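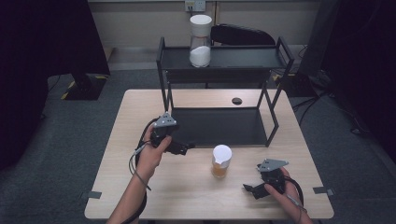 Fekix Hand Kit – README

Hi! These are my notes on the Fekix, a pair of hand-held grippers from Kendolier that you wear out your wrists with so a robot can learn from you later. I've been using the kit for tabletop jobs and kept getting the same emails, so I'm putting the answers in one place.

What you get
Two grippers, two cables, a bag of spare screws and a printed card I lost right away. The kit is $149 a month to rent, and there's a deposit.

What's in this folder
3,000 short recordings, all done at a table, mostly small stuff like cups and containers going on and off a shelf. Each task has its own folder with a text file of start and end times. I threw out any take where I dropped something (sorry, I know a few of you wanted those).

What I like
Setup is quick and the grip feels natural after a day or so. You do want a break every 45 minutes, though – your thumbs will tell you.

What I don't
The cables. I'd pay extra for a version without them. The fingers also pick up scuffs, and Kendolier only sells them in pairs, so you replace a good one along with the bad one. 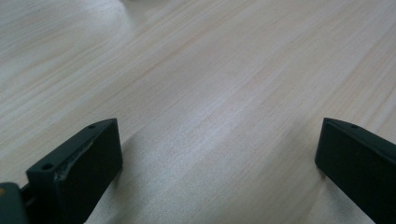
Natalina Farina wrote to say she swaps just the worn finger and keeps the leftover as a spare, and that the Trevitz ones fit too if you go easy on the screws. I haven't tried the Trevitz set yet. If you have, send me a note and I'll add it in here.

Last edited 28 February 2021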